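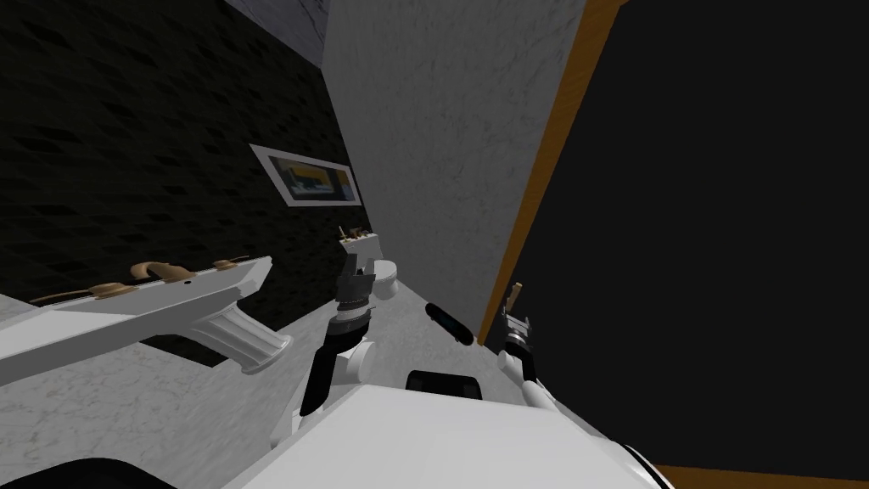
*A framed picture on a black tiled wall, beside a panel of white marble.*

**The Imdale Lamp** was a satirical newspaper column written by Esben Mogensen and later by Arnar Mikkelsen. It appeared every Tuesday in the *Imdale Courier* and made fun of local politics, radio personalities and the people who wanted to be either. Most columns took the form of a false news report, usually told by an object or an animal that claimed to have overheard something.

## Background

The *Courier* was a small daily with a serious reputation and few regular humor pieces. Mogensen had joined it as a court reporter. He began writing short comic items to fill leftover space on the letters page, signing them "The Lamp" after the desk lamp he worked under. Readers wrote in to ask who the Lamp was, and the editors gave the feature a fixed place on page 4.

For its first two years the column ran without a byline. Mogensen's name was added after a town councilor accused three different reporters of writing it.

## Format and style

A typical column was between 600 and 700 words long. It opened with a headline that could pass for real news, such as "Ferry Terminal to Apply for Council Seat" or "Mayor's Umbrella Denies Split." The first paragraph explained how the Lamp had come by the story. The rest was made up of mock quotations, rumors and a short "clarification" that usually made matters worse.

Several figures came back week after week:

- **The Lamp**, the narrator, vain about its shade and easily offended.
- **Mrs. Akpan's goat**, a political candidate with no policies and a large following.
- **The Deputy for Chairs**, an official whose duties were never explained.
- **Wumer**, a neighboring town where everything was said to be done better. Columns set there were presented as foreign correspondence.

Mogensen wrote in short sentences and avoided puns. He said in a radio interview that he cut any line a reader could see coming. Public figures were mostly given thinly changed names, although mayors appeared by title alone.

## The Clikel letters

The best known series concerned Clikel, a made-up telephone company that sent apology letters to its customers before each fault occurred. The letters grew longer and more personal as the series went on. In the last, the company apologized to a subscriber for the end of his marriage and offered him a second handset.

Some readers took the letters as genuine. The *Courier* received calls from people asking how to cancel their Clikel service, and the editor added the word "Satire" above the column. Mogensen objected to the label. It was removed after a month, then restored in smaller type and kept until the column ended.

## Change of author

Mogensen gave up the column to write for the stage. Arnar Mikkelsen, a sports writer at the same paper, took over in July. He kept the title and the goat but dropped the Deputy for Chairs, and he introduced a talking stopwatch that covered election campaigns as if they were foot races.

Opinion on the change was divided. Mikkelsen's columns were faster and dealt more often with celebrities, particularly radio hosts who announced that they were considering a run for office. Longtime readers complained that the Lamp had become less spiteful. Mikkelsen answered them in a column made up of one long letter of resignation from the lamp's bulb.

He wrote 54 columns in all. The feature was dropped when the *Courier* reduced its number of pages, and the final column reported that the Lamp had been moved to a storeroom, where it was organizing the mops.

## Complaints

The column drew more than 80 formal complaints over its run. Most came from politicians or their relatives. One was upheld: a piece about a school board election had used a candidate's real street address, and the paper printed a correction. A libel claim by a nightclub owner was withdrawn before it reached court.

Teachers and clergy also objected at times to the treatment of their professions. A column in which the goat led a prayer breakfast was left out of the paper's early edition and restored in the later one, so two versions of that day's page exist.

## Collections and adaptations

A selection titled *Under the Shade* was published in paperback, with the full set of Clikel letters and an introduction by Mogensen. A second volume covering the Mikkelsen years was announced but did not appear.

Mogensen adapted parts of his own run into a one-act play, *The Goat Concedes*, first performed in Imdale by an amateur company. The play has no lamp in it. The narrator's lines are spoken by a ferry ticket clerk.

## See also

- Political satire
- Newspaper humor columns
- Hoax letters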